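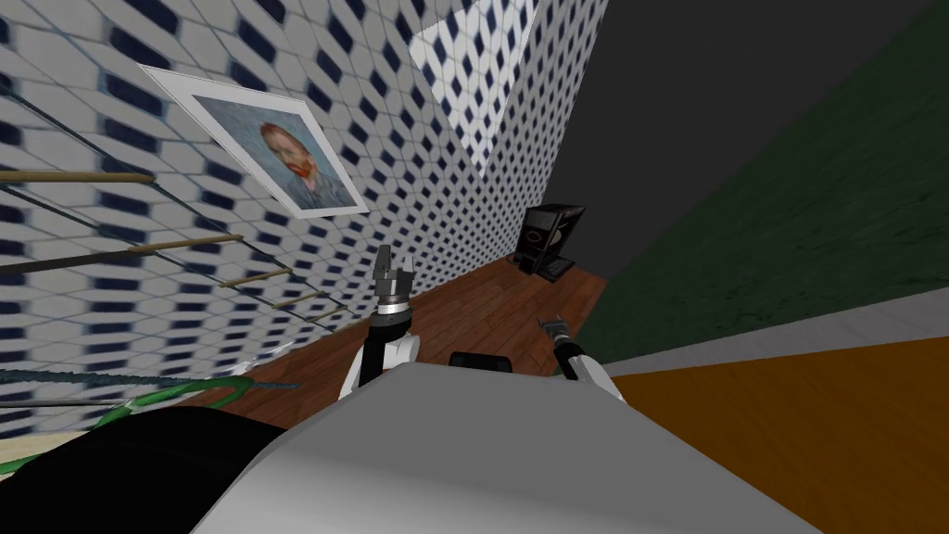 **Figure 1.** Framed portrait and rack on a patterned tile wall.

### 4.2 Cleaning time and grout

Tenants in Grorudbridge and Urkton filled in the same diary, one line per cleaning. 75 households returned it. Most wrote down minutes, a few wrote "too long" and were dropped. Floors are left out of this section – see 4.4. Hard water was the main complaint in Urkton, soap film in Grorudbridge. Both groups scrubbed grout less often then they said they would in the May interviews (Bodin did those, Courtois coded them). 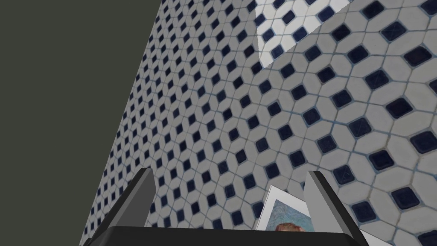
Grout length matters more than wall size. Le Goff tiles are large and plain, so there's little to scrub, and tenants who had them spent 8 minutes a week on walls. Punetti walls took longer. Small pieces mean more joints per square foot, and a mix of long pale hexagons with little dark squares set on their points, as in Figure 2, has a joint around every piece. Tenants didn't always see it that way. Several blamed the color. Pale grout was rated dirtier at the same age, which may be just contrast. Not tested.

Missing entries: 40 diary lines with no room given, coded as bathroom. Total lines kept, 515. Removing the unlabeled ones dosn't change the order of the two brands. 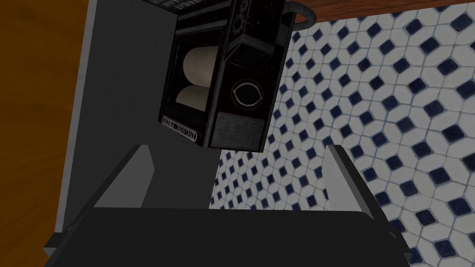
**Figure 3.** Black dispenser from below, with an open two-finger gripper.

Sealant age was asked only in Urkton, so no comparison. Landlord records were patchy.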